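Usamos cookies para melhorar a sua experiência neste site. Ao continuar a navegar, aceita a nossa política de cookies. Aceitar | Gerir preferências

Gondberg – Recrutamento
Publicado a 24 de abril de 2024 pela equipa de Recursos Humanos
Tempo de leitura: 4 minutos

Técnico/a de Planeamento e Compra de Equipamento de Automação

A Gondberg procura uma pessoa para planear e acompanhar a compra de equipamento para as suas células robotizadas. O posto fica na unidade de Wekcombe, na área de engenharia de processo, e responde à direção industrial. Contrato a tempo inteiro, com período experimental nos termos da lei.

O trabalho

Temos em estudo a instalação de 6 células de recolha de peças a partir de caixa. A parte técnica está entregue à engenharia. Falta quem transforme as necessidades da engenharia em cadernos de encargos, peça propostas, compare preços e prazos, e mantenha o orçamento em dia até à receção do material.

No dia a dia, isto quer dizer:

- recolher requisitos junto dos engenheiros e escrevê-los de forma que um fornecedor consiga orçamentar sem três telefonemas;
- pedir e comparar propostas de braços, garras, sensores, cablagem, caixas metálicas e fixações;
- calcular o custo total de cada célula, incluindo instalação, formação, peças de reserva e manutenção;
- acompanhar encomendas e avisar cedo quando uma data vai falhar;
- manter o inventário do equipamento já comprado e do que está emprestado entre linhas;
- preparar a revisão trimestral do plano de investimento.

A pessoa terá autonomia para compras até 1.000 euros por encomenda. Acima desse valor, a proposta segue para aprovação da direção, acompanhada de pelo menos duas alternativas. O material de consumo (abraçadeiras, mangas, conectores, dedos de garra) tem uma verba própria de 3.000 euros por trimestre, que também ficará a seu cargo.

Parte do tempo é passada na oficina, ao pé das células. É lá que se percebe se um cabo precisa de mais folga ou se uma caixa tem a profundidade certa – coisas que raramente vêm no catálogo e que depois custam dinheiro.

Requisitos

- Formação em eletromecânica, mecatrónica, gestão industrial ou área próxima;
- experiência em compras técnicas ou em preparação de trabalho numa empresa industrial;
- leitura de desenho técnico e de esquemas elétricos simples;
- folha de cálculo a um nível que permita construir um orçamento de raiz;
- português fluente e inglês suficiente para negociar por escrito.

Valorizamos conhecimento de segurança de máquinas e contacto anterior com integradores. Quem já trabalhou com o sistema de gestão Tirnell terá uma adaptação mais rápida, mas damos formação a quem não o conhece. Não é preciso saber programar robôs.
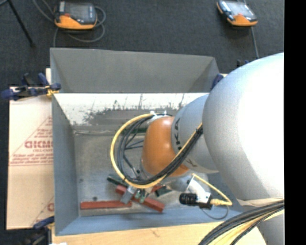

Recolha de peças em caixa metálica: garra, sensor e cablagem no punho do braço.

Condições

- Salário conforme a experiência, discutido logo na primeira entrevista;
- subsídio de refeição e seguro de saúde;
- horário diurno, com entrada flexível de manhã;
- um dia por semana em teletrabalho depois do período experimental;
- deslocações ocasionais a fornecedores, com despesas pagas.

Candidatura

Envie o currículo e uma página, no máximo, em que descreva uma compra de equipamento que tenha acompanhado: o que era preciso, que opções havia, quanto se previu gastar e quanto se gastou. Pode omitir o nome da empresa e dos fornecedores. Não pedimos carta de motivação.

As candidaturas são recebidas através do portal Chacko, na página desta vaga. O processo tem uma entrevista por videochamada e uma visita à unidade de Wekcombe, com um exercício curto de comparação de propostas – feito com calma, em papel ou no computador. Respondemos a todas as candidaturas, incluindo as que não avançam.

A vaga mantém-se aberta até ser preenchida.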